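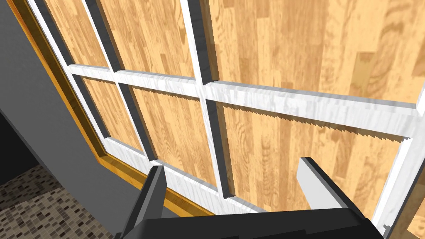 Hyun-seo Hyun reckons I should have pleaded guilty by post and been done with it. She said so twice on the phone this morning, and that the 200 I've paid for advice would have covered most of the fine.

28 Feb 2021

She may be right about the money. The charge is using a phone while driving, on the Riviere road, at the lights by the Kido garage. I was stopped with the engine running and changing the route on the map. I had thought that being stopped made it all right. It doesn't. Ga-eun Bae explained that if you are in the traffic queue you are still driving, and the phone was in my hand, so there isn't much to argue.

What she can do is put my side properly. Six points would take me to nine with the old speeding ones, and the three from that don't drop off until May. I drive over 2,000 miles a month for Hendance and they won't keep me on the van if the insurance goes up again. She wants a letter from them saying so. I have asked for it once and will ask again tomorrow.

Spent the afternoon on the form. Question 29 wants all income and outgoings, and I couldn't find the council tax bill. Found it in the end in the folder with the Guvodeck warranty. Put down 80 a week for food, probably a bit low.

The officer's statement came with the papers. It is a page and a half and mostly fair - he has the lane wrong, but Ga-eun says that makes no difference and to leave it alone.

Rang Hyun-seo back after tea. She still thinks I'm wasting my time, but she will read the form through before I send it. Need stamps.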